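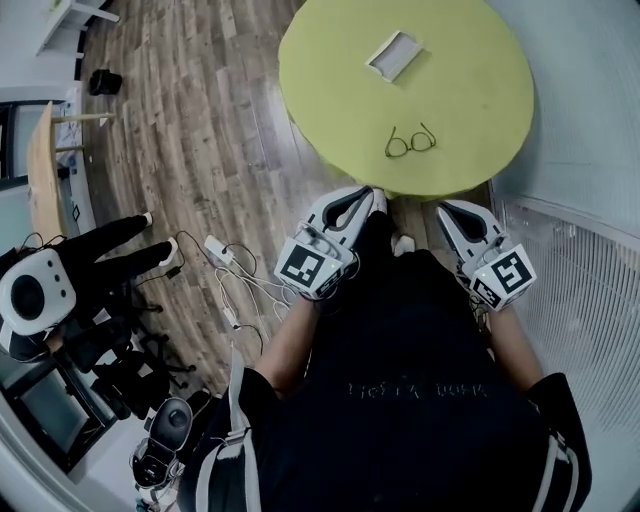 Eyeglasses, a tray and two handheld grippers at the Flalport workroom.

The number Stustness likes to quote is 2,205. That is how many demonstrations its people recorded by hand last fall, gripper in each fist, moving small household things across a tabletop so that a robot could learn to do the same. The number it likes less is 66.

Those are the recordings in which the left gripper's tracked position jumped while the hand holding it stayed put. Software reads the patterned cube on each gripper to work out where it is. When it misreads the cube, the robot learns a lurch no person ever made.

In November a test arm trained on the full set picked up a pair of glasses and swung them sideways, up to 300 millimeters off course, toward the engineer at the controls. Mei Ruiz-Ortega stepped back and hit the stop. She wasn't hurt. The glasses lost a lens.

Stustness called it "an isolated data quality event." Kwaku Essien, who ran the recording sessions, doesn't care for the phrase. He says he reported the jumps 2 weeks earlier and was told the filter would catch them. The filter had been set for the right hand only.

The company has since thrown out the bad recordings and added a speed limit to the arm. Fine, as far as it goes. But a speed limit could have been there on the first day, and I asked Hiyori Kudo, the head of testing, why it wasn't. She said the demonstrations were "clean human motion" and the team had trusted them.

Recording has started again in Flalport. The filter now checks both hands. Essien still keeps his own list.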